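Wagner Arruda e o gosto pela madeira colada

Quando cheguei à oficina, já passava das quatro da tarde e o Wagner estava de costas para a porta, a passar a palma da mão por uma tábua como quem alisa uma toalha antes de pôr a mesa. Não me ouviu entrar (ou fingiu que não, porque tinha cola no ponto e não convinha parar). Esperei, sentei-me num banco baixo, olhei para as prateleiras e fui ficando. Quando por fim se virou, pediu desculpa pelo pó, ofereceu café e perguntou se eu queria começar pelas tábuas ou pelos brinquedos. Disse-lhe que começasse por onde quisesse, e foi assim que estivemos à conversa até ser de noite.

O Wagner Arruda faz tábuas de cozinha e anda há uns anos metido também com blocos de encaixar e de empilhar para crianças pequenas. Vende as tábuas com o nome Godholm, que foi buscar a um caderno antigo do pai, e junta os blocos numa coleção a que chamou Plilby. "Plilby foi a minha sobrinha que inventou", conta ele, a rir-se. "Tinha três anos e era assim que pedia os blocos. Ainda tentei nomes mais sérios, cheguei a mandar fazer um carimbo com outra coisa qualquer, mas lá em casa já ninguém lhes chamava de outra maneira."

As duas coisas nasceram separadas. Primeiro vieram as tábuas, aprendidas com um tio que fazia caixilhos e que guardava as sobras todas, até as mais fininhas. "O meu tio não deitava fora nada que tivesse mais de um dedo de largura. Eu achava aquilo uma mania. Depois comecei a colar as sobras umas às outras e percebi que dali saía uma superfície bonita, com as riscas todas, umas mais claras, outras mais cor de mel. E nunca há duas iguais, que é o que me prende a isto."

Pergunto-lhe se escolhe a ordem das tiras ou se as deixa ao acaso. Ele pensa um bocado antes de responder e vai buscar três tábuas por acabar, que encosta à parede para eu ver.

"Escolho e não escolho. Ponho as tiras todas na bancada, ainda soltas, e vou trocando. Afasto-me, bebo o café, volto. Às vezes há uma tira mais escura que não combina com nada e a tentação é pô-la de lado. Eu faço ao contrário, ponho-a lá dentro, mas nunca mesmo ao meio. Ao meio parece uma fita de embrulho. Mais para cima ou mais para baixo já fica outra conversa — parece que a madeira quis assim."

O ácer é a madeira de que mais gosta, embora reconheça que é teimosa. Diz que lhe gasta as lâminas, que mancha de queimado se a serra vai devagar, e que no verão, em agosto sobretudo, tem de andar a tapar as peças com panos para não empenarem enquanto esperam a vez. Mas é clara, é fechada, e envelhece com um tom que ele diz reconhecer de olhos meio fechados. Comprou há tempos um lote grande, 909 tiras já aplainadas, a uma serração que ia fechar, e ainda hoje fala dessa compra como outros falam de uma viagem. "A minha mulher perguntou-me onde é que eu ia meter aquilo. Eu disse que cabia debaixo da escada. Não coube debaixo da escada, claro, esteve no corredor um inverno inteiro e toda a gente passava de lado."

Os brinquedos chegaram por causa da sobrinha. O Wagner queria oferecer-lhe qualquer coisa que durasse, fez uns cubos, e ela ligou-lhes pouco. Gostou foi das formas esquisitas, as que não assentavam bem ou que só assentavam de um lado. Vieram então os corações, as estrelas, as peças de muitos lados, em cores fortes. "Amarelo, vermelho, verde. Experimentei uns tons mais discretos, assim a puxar para o bege, que os pais gostam muito. As crianças passavam por cima deles como se fossem chão."

E foi a pensar nisso que as duas coisas se juntaram. Uma criança que brinca no tapete perde as peças nas dobras, explica ele; em cima de uma tábua lisa e clara vê-as todas, pode arrumá-las em fila, encostá-las umas às outras, deixar uma sozinha num canto e ir buscá-la mais tarde. A tábua passou a ser o palco. Há famílias que lhe compram uma só para isso e que nunca lá cortaram um pão.

"Gosto de ver as peças espalhadas assim, sem ninguém a mandar. Uma estrela vermelha encostada a um coração amarelo, em cima da tira escura, e uma peça amarela lá para a esquerda, à parte das outras. Se me pedissem para as arrumar eu fazia pior, punha tudo direitinho e ficava uma montra."
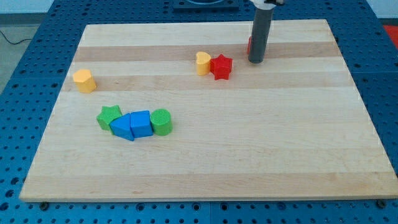 O que muda quando se trabalha para crianças

O Wagner demora-se neste assunto e percebe-se que lhe é querido. Diz que uma tábua de cozinha perdoa muita coisa: uma aresta um nadinha viva, um canto que ficou menos redondo do que o outro. Com os blocos tudo se nota, porque quem pega neles pega com a mão inteira e, muitas vezes, leva-os à boca.

"As estrelas são as piores. Cinco pontas, cinco sítios onde a coisa pode correr mal. E os vãos entre as pontas, que é onde se acumula tudo. Quando comecei, demorava uma tarde com meia dúzia de estrelas e no fim ainda não estava contente." O coração, pelo contrário, deu-lhe logo prazer. Conta que o segredo está em não fazer os lóbulos demasiado gordos, senão a peça fica com ar de almofada, e que a primeira vez que conseguiu pôr um de pé, com a ponta para baixo e os lóbulos virados para cima, chamou a família toda para ver.

Pergunto pelas peças de muitos lados e ele levanta-se outra vez (levantou-se muitas vezes durante a tarde, é homem de mostrar). Tira uma caixa de debaixo da bancada e deixa-me escolher. São as preferidas dele, confessa, embora sejam as que menos gente elogia. "Uma peça com faces inclinadas apanha a luz de um lado e faz sombra do outro. A mesma tinta parece duas ou três tintas. Eu podia estar aqui uma manhã a virar isto à janela e a minha mulher diria que já estive."

A loja e os que vieram bater à porta

Durante muito tempo vendeu só a conhecidos e numa feira pequena, de mesa de campismo. Depois apareceu a Stustus, uma loja de artigos para a casa que quis ficar com algumas tábuas à experiência, e a seguir a Işık, que trabalha com jardins de infância e lhe fez a primeira encomenda a sério: 700 peças, com prazo. O Wagner ainda abana a cabeça quando fala nela.

"Eu disse que sim ao telefone, muito calmo, e depois fui sentar-me no carro. Nunca tinha feito tanta coisa igual de seguida. A meio já sonhava com estrelas verdes." Entregou tudo, e entregou a horas, com a ajuda de um primo que lixava enquanto ouvia relatos de futebol. No caderno onde aponta o que sai da oficina, a última linha que me mostrou dizia 1,563, escrito assim mesmo, com uma vírgula, hábito que lhe ficou de um fornecedor estrangeiro e que já não pensa corrigir.

Não quer crescer muito mais. Falaram-lhe em alugar um pavilhão, em contratar gente, e ele ouviu com educação. "Eu gosto de saber onde está cada coisa. Se isto fosse maior, passava o dia a perguntar pelos grampos."

Conselhos para quem tem uma tábua em casa

Antes de me vir embora pedi-lhe que dissesse qualquer coisa a quem comprou uma tábua e não sabe bem como a tratar, porque é o que mais lhe perguntam. Respondeu devagar, a dobrar um pano.

"Óleo, pouco e muitas vezes. As pessoas põem muito de uma vez e depois fica pegajosa e zangam-se comigo. Dez minutos a beber, limpa-se o que sobra, e pronto. Não a deixem de molho no lava-loiça, isso é que não. E se for para os miúdos brincarem, um pano húmido chega perfeitamente e seca-se logo a seguir. As riscas de lápis saem com uma lixa fina, mas eu, se fosse comigo, deixava-as ficar."

Depois insistiu que eu levasse um coração amarelo, com um defeito num dos lóbulos que só ele via, e foi comigo até ao portão, ainda a falar de cola.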